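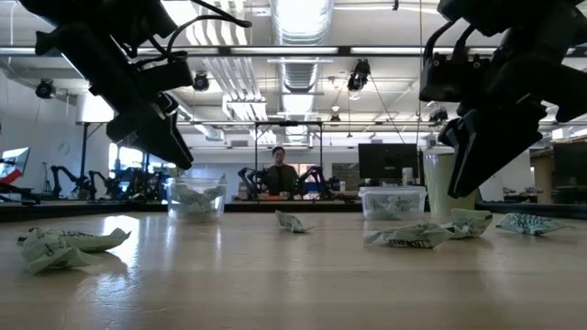

La campana de Ternholm

Safta Gavrilă subió al coro a las cinco, sin luz, con el salterio de su abuela bajo el brazo y un zapato mal atado. Frío. Olor a cera vieja. Abajo, tres mujeres y el diácono Russo, que tosía.

- ¿Cuál toca? - preguntó él desde abajo.

- El que salga.

Mentira. Llevaba una semana eligiéndolo. Desde el 6 de febrero, desde la carta de Astalberg - dos párrafos, un sello, una firma que no se entendía. Que cerraban la capilla. Que los bancos se repartían. Que la campana, 498 kilos, se iba a la parroquia grande, donde ya tenían dos.

Abrió el libro. Las páginas pegadas por la humedad. Su abuela había copiado los salmos a mano el invierno que no pudo andar, todos menos uno, y nunca dijo por qué faltaba ese. Safta lo buscaba de niña. Contaba con el dedo, ciento cuarenta y siete, ciento cuarenta y ocho, y vuelta a empezar. Después dejó de buscarlo. Después se fue a Rustia, se casó, se descasó, volvió.

Cantó. Mal al principio, la voz agarrada. Las mujeres contestaban medio tono por debajo, como siempre, y Russo marcaba el compás contra el banco con los nudillos. A la segunda antífona ya no tenía frío.

Se acordó del río. De la noche en que se llevó el puente y su abuela hizo rezar a toda la casa, de rodillas en la cocina, con el agua en el segundo escalón. Safta tenía ocho años y no pedía por el puente. Pedía por la cabra. Señor, la cabra, la cabra, mientras los otros decían lo suyo. La cabra apareció en el tejado del horno. Nunca se lo contó a nadie, le daba vergüenza haber pedido tan poco y que se lo dieran.

Ahora no sabía qué pedir. ¿Que no cerraran? Ya estaba firmado. ¿Que se le pasara la rabia? Eso tampoco lo quería del todo.

Terminó el salmo y se quedó con la boca abierta, sin el siguiente. Silencio abajo. Una de las mujeres, la de la toquilla gris, empezó sola. Bajito. Safta tardó dos versos en darse cuenta de que no lo tenía en el libro. Se agarró a la barandilla. Lo escuchó entero, sin entrar.

Luego bajó, casi se cae en el último peldaño por el dichoso cordón.

- ¿De dónde sabe usted ese?

- Me lo enseñó su abuela - dijo la mujer -. Me lo dió a mí. Cuando lo de mi hijo. Dijo que se lo sacaba del libro para que fuera mio y que ella no lo cantaba más.

Russo había dejado de toser. Miraba el suelo.

- ¿Y lo cumplió?

- Pues claro que lo cumplió.

Safta se sentó en el primer banco, el que en abril iba a estar en otra iglesia o en el corral de alguien. Puso el salterio en las rodillas. Buscó un lápiz en el bolsillo, encontró una horquilla, un botón, por fin el lápiz.

- Si usted me lo dicta... - empezó.

La mujer se lo pensó. Bastante rato.

- No - dijo -. Pero siéntese aquí cerca, que lo canto otra vez.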